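Running the Kitchen Counter Demo at an Open Day
7 min read

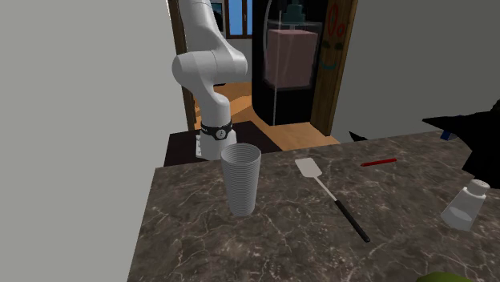
Counter scene in the simulator, with the cup in front of the arm and the spatula beside it.

Section 4. Setting up, running and resetting the demo for visitors

I've run this demo at the Kelport open day 2 years in a row now, and everything in this section comes out of my own notes, plus a page of corrections from Decha Kamolrat, who ran the second screen and caught most of my mistakes. If you've done sections 1 to 3 you already have Novura installed and the Grarero controller plugin talking to it. If you haven't, go back and do those first. I mean it! You do not want to be installing a plugin with a line of kids at the table.

The whole demo is simulated. You're showing people the arm on a big screen and letting them pick what it tries to do next. I like it this way for open days. You can let a seven-year-old choose the task and you don't need a fence.

4.1 What you need on the table

One laptop that meets the specs in section 1, one large screen, one spare mouse, and the power supply for the laptop (the real one, not the little travel one). Add a second laptop if you've got a helper. A printed copy of the task cards from the back of this manual is nice to have. Tape them down, they walk away.

Note: The simulator will run on battery, but it slows the physics way down and the arm looks like it's moving through syrup. Plug in.

4.2 Loading the counter scene

1. Start Novura and wait for the start page. On a cold laptop this takes a while, so do it before you hang the banner.

2. Choose Open Scene, then Kitchens, then Counter. Don't pick Counter (Light). That one has no loose objects in it and I've opened it by accident more times than I'd like to admit.

3. When it asks for a seed, type 3894 and press Enter. The seed decides where the objects land. With this one the tumbler ends up close to the robot base, the spatula lies diagonally next to it with its handle toward the front right, and the salt shaker sits over at the right edge of the counter. All the task cards were written for that layout, so if you use another seed the cards won't make sense.

4. Wait for the status line to say Settled. The objects get dropped in from a tiny height and need a moment to come to rest.

5. Press R to let the arm go to its starting pose. It should curve up and then bend back down toward the counter.

Caution: Don't touch the sliders while the status line still says Settling. The arm can start from a strange pose, and then every task after that is off by a little bit. You won't notice until the third or fourth visitor, and by then you'll be blaming the wrong thing.

4.3 Picking the view

The default view is from high up in the corner and it's pretty useless for a crowd. Press V to step through the saved views until you get Counter Close. Visitors should be able to see the ribbed cup and the lower part of the arm together, with a bit of the room behind. People love the room. The door with the smiley face drawn on it gets more questions than the robot does some mornings, so have something to say about it. (I tell them the scene artist was having a good day.)

You can zoom with the mouse wheel, but please go easy. If you zoom in until the cup fills the screen, people in the back can't tell what the arm is doing. If you zoom way out, the spatula's thin metal shaft just about vanishes on a projector — on a proper monitor it's fine.

Note: If the counter looks like a flat dark block and you can't see the white veins in the marble, the texture setting has dropped to Low. Go to Display, set Textures to Medium, and reload the scene with the same seed. I leave it on Medium all day. High looks lovely and makes the fan scream.

4.4 Connecting the controller

1. Open the Grarero panel on the right side of the window.

2. Type 1088 in the port box. It sometimes fills in an old number by itself, so look before you click.

3. Click Connect. The dot next to the button goes green.

4. Click Nudge once. The arm should make a very small move and come back. If it does, you're good.

5. Click Hide Panel so the visitors get the full screen.

If the dot stays gray, close the panel, open it again and retry. If it's still gray, quit the whole program and start over from 4.2. I've never once fixed it by clicking Connect harder, though I keep trying.

Caution: Only one laptop may be connected at a time. Decha and I both clicked Connect at the same moment during our first open day and the arm got two sets of orders. Nothing breaks, it's only a simulation, but it flailed like mad in front of a full room and we had to reload.

4.5 Running a visit

I'll tell you how I do it, and you can change it to suit yourself once you've done it a few times.

1. Say hello and ask what they think the arm should pick up. Nearly everybody says the cup.

2. Type the task in the task box. Keep it short and plain. "Pick up the cup" works well. "Could you please grab that cup over there" works sometimes.

3. Before you press Run, ask them to guess whether it'll manage. This is the best part of the whole thing and I skipped it for my entire first morning. Once people have made a guess they really watch.

4. Press Run. Keep your hands off the mouse until the status line says Done or Stopped.

5. Talk about what happened, good or bad. If it missed, say it missed.

6. Offer a second go with a harder object.

The spatula is my favorite second go. It's long and mostly lying flat, so there's less to get hold of, and visitors can see why that's harder without me giving a speech. The thin red stick near the back of the counter is harder again. I save that one for the teenagers who have folded their arms. The salt shaker is way out at the edge and I'd leave it for last, or for somebody who asks by name.

Allow a few minutes for each group. On our busy day we took 22 groups through and I had no voice left by the end of it, so bring water and swap with your helper.

Note: People will ask if the arm can see. The short answer I give is that the program gets a view of the counter, works out a move from that, and then looks again. If they want more, hand them the Nghiêm leaflet, which has a decent drawing on page one and no math.

Note: People will also ask if it's a video. Let them choose the next task and they'll stop asking.

4.6 Resetting between groups

1. Press Esc to end the task.

2. Press Shift and R together. This puts the objects back where the seed placed them and sends the arm to its starting pose.

3. Wait for Settled. Yes, again.

4. Clear the task box. If you forget, the next visitor reads the last visitor's request, and some of those were pretty rude.

Don't use Reload Scene as your reset. It does the job, but it asks for the seed every time, and it drops the view back to the high corner one, so you end up doing 4.3 all over again with people watching. Keep it for when something has really gone wrong.

If the cup has gone over the edge of the counter, the quick reset still brings it back. Give it a second. I used to panic and reload. The kids, for the record, think a cup going over the edge is the highlight of the day, and I had one boy ask for nothing else.

4.7 When things go wrong

The arm stops halfway and just hangs there. Look at the status line. If it says Waiting, the task text wasn't understood, so press Esc and type something simpler. If it says Running and nothing moves, give it a slow count of ten and then press Esc.

The arm pushes the object along and never grips it. That's a fair result. Don't hide it! Reset and let them try again, or try a different object.

The cup shakes by itself while nothing is touching it. The physics rate is too low. Open Settings, choose Physics, click Restore Defaults, then reload with the seed.

Everything is in the wrong place. You typed the seed wrong. I keep it on a sticky note on the laptop lid.

The screen goes black but the laptop is fine. It's the cable. Push it in at both ends before you do anything clever.

Caution: Turn off automatic updates the evening before. Novura will happily start one in the middle of a visit, and you can't cancel it once it's going. We lost most of a lunch hour to that in January.

4.8 Packing up

1. Press Esc, then disconnect from the Grarero panel before you quit. If you quit first, the port stays busy and you'll need to restart the laptop next time.

2. Save the session log. It goes in the Logs folder with the scene name on it. Send a copy to Decha, who collects them.

3. Write down any task wording that worked really well, or really badly, on the sheet at the back of this manual.

4. Count the task cards back in and peel off the tape while you're at it. It sets like rock if you leave it overnight.

Section 5 covers running the same demo with your own objects in the scene. It takes more preparation, so I'd do at least one open day with the standard counter first.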